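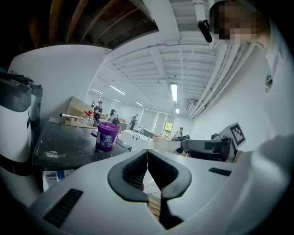 Patching and sanding small timber offcuts - the quick way

Posted Tuesday, arvo. Doing this between jobs so excuse the typing.

Had a few people ask how I get scrap bits ready for the kids' block sets without spending a whole weekend on it. Short version below. Works for pine, works for most light timbers. Haven't tried it on anything oily.

What you need

Offcuts, obviously. Tub of filler. Small squeeze bottle of water. Flexible knife, the cheap ones are fine. Sandpaper, 80 and 120 grit, bit of 240 if you're fussy. Dust mask. Old rag. A flat board to work against.

Clear the bench first

Not spotless. Just enough room to lay the pieces out in rows with a gap between. I use a dark benchtop for this - pale dust shows up straight away so you know when to wipe. On a light one you end up pressing grit into the filler and sanding the same face twice.

Sort

Splits right through, bin them. Dints and nail holes, keep. Anything with a loose knot, push it out now with your thumb. Don't wait for it to fall out after you've sanded.

Fill

Stir the tub. If it's gone stiff, few drops of water, stir again, wait a minute. Scoop a bit, press it in ACROSS the grain, then one pass along the grain to level. Leave it slightly proud, it shrinks. Lid back on between rows or you'll get crumbs in it. I lost most of a tub of Plelholm that way in March.

Deep holes get two goes. Let the first one go off properly. One thick blob stays soft in the middle and pulls out on the paper.

Wait

Packet says 20 minutes. I give it longer if the shed's cold. Fingernail test - if it marks, leave it alone.

Sand

80 grit flat on the board, move the piece and not the paper. Much easier to keep a square edge. Then 120. Knock the corners off with a couple of light strokes, same number each side so they match. Mask on for all of this, filler dust is worse then timber dust.

Wipe down

Damp rag, not wet. The grain will lift a bit. Let it dry, quick rub with 240 and you're done. Stack them on a shelf somewhere out of the dust, smallest on top.

Finish is up to you. Gudrun Rønning asked about oil, yes, but filler won't take it the same and you'll see every patch. Paint hides the lot.

Will do painting next time, got to get to the tip before it shuts.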